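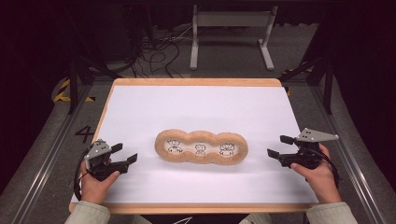 Packers and finishers wanted at Nakis, Prokham

We are a small workshop making soft, fluffy things for children's bedrooms, and we are looking for two friendly people to join us at the packing tables from June until the end of the summer, with every chance of staying on if it suits us all.

Most of your day would be spent with our furry frames. Each one needs looking over before it goes in its box, and the pile has a mind of its own, so there is a fair bit of smoothing and fluffing up to do along those wavy edges. You don't need any experience at all – patience and clean hands will get you a very long way. 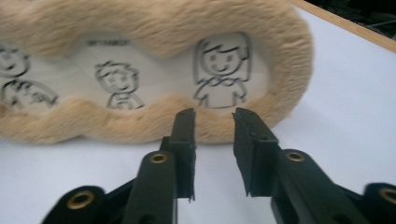
One of our cloud frames, with its little line-drawn children

Shifts are 19 hours a week, spread over mornings, and we are happy to talk about school runs and bus times (the Sedness bus stops 200 metres from our door, which is a blessing in the rain). Tea and coffee are on us.
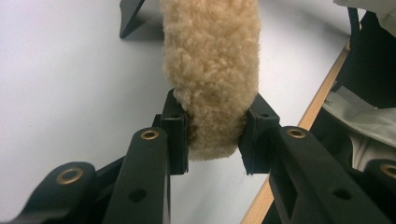
If you'd like to come and spend a morning with us before making up your mind, please do! We pay for trial mornings like any other, and they last 90 minutes with a good sit-down and a chat afterwards.

To apply, write a few lines about yourself to Róisín Egan, Nakis, Coughlan Yard, Prokham, or just pop in and ask for Kathleen Hennessy. No CV needed – a letter is lovely.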